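# Fluvico Grip Guard: Replacement Finger Pads and Force Limit Kit for Two-Finger Grippers
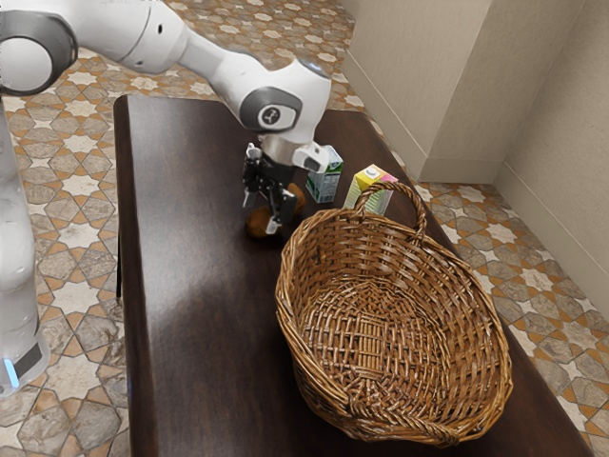
*Reading time: 4 minutes*

Fluvico Grip Guard is a service kit for owners of two-finger parallel grippers who had trouble with dropped or crushed goods. It contains one pair of finger pads, the force limit file and the printed check card. The kit replaces the older pad set sold under part number 833, and we ask all customers who still use the 833 pads to read this page until the end.

## What went wrong with the 833 pads

In September we received the first report from Turkitz, a company that packs mixed grocery orders into baskets. One of their grippers closed on a full juice carton and did not stop at the set force. The carton opened at the seam and the juice went over the table and into the lower cable cover. No person was hurt, but the cell was stopped for the rest of the shift.

At first we believed it was a wrong setting. The force value in the cell was correct. After this we asked Turkitz to send the pads back to us, and our service engineer Lanying Tang measured them. The rubber layer had become hard on one side. A hard pad slips a little on smooth card, the controller reads the slip as a lost object, and it closes the fingers again with more force. With a heavy or hard object you will see almost nothing. With a thin carton you have a broken carton.

We then tested 116 returned pads from several customers. Of these, 12 had the same hard side. All of the 12 were cleaned regularly with an alcohol product, which was allowed in our old manual. This was our mistake in the manual, and the customers followed it correctly.

## Who needs the kit

You need the kit if your gripper has the 833 pads and handles any of these goods:

- milk and juice cartons, small or large
- soft fruit and soft vegetables
- cups with a foil lid
- bags with air inside

If your gripper moves only metal or hard plastic parts, you can continue with the old pads until the next service. Please stop the cleaning with alcohol also in this case.

## What is changed

**Pad material.** The new pads, part number 2391, are made from a silicone mix. They are softer than the old ones and they do not become hard from alcohol. We still recommend water and mild soap.

**Second closing.** The force limit file does not allow the gripper to increase force after a slip. The gripper opens, the arm goes up to the safe height and the cell gives the message "Grip lost". An operator must confirm it. Some customers find this slow. For cells with only round produce, the confirmation can be switched off, but for cartons we do not permit it.

**Check card.** The card has a gray field to compare with the color of the pad and a short text for the thumb test. Hang it near the cell.

## Installation

1. Move the arm to the service position and press the emergency stop. The drive power must be off before you put your hand between the fingers.
2. Remove the two small screws on each finger and pull the old pad forward.
3. Clean the metal surface. Rests of old glue must be removed completely, or the new pad will stand a little crooked.
4. Put in the new pads and tighten the screws by hand only.
5. Release the emergency stop, load the force limit file and restart the controller.
6. Close the gripper on an empty carton five times. If you see a mark in the card, stop the test and write to us.

Step 5 is sometimes forgotten. New pads with the old file are better than before, but the second closing is still possible.

## Compatibility

The kit fits the Fluvico Fu gripper and the Fluvico Fu Long. For the Zustutness adapter plate you need also the longer screws, which are in a separate bag and must be ordered together with the kit. It does not fit vacuum tools.

## Price and return of old pads

The kit is free of charge for each gripper that was delivered with 833 pads. Please give the serial number of the gripper with your order. It is engraved on the back of the housing, under the cable outlet. For other grippers, please ask your dealer for the price.

We are glad if you send back the old pads, also when they look good. Put the pads from each gripper in their own bag and write on it the cleaning product you used.

*Page last changed: 27 Dec 2025. The cleaning chapter in the older manual is no longer valid.*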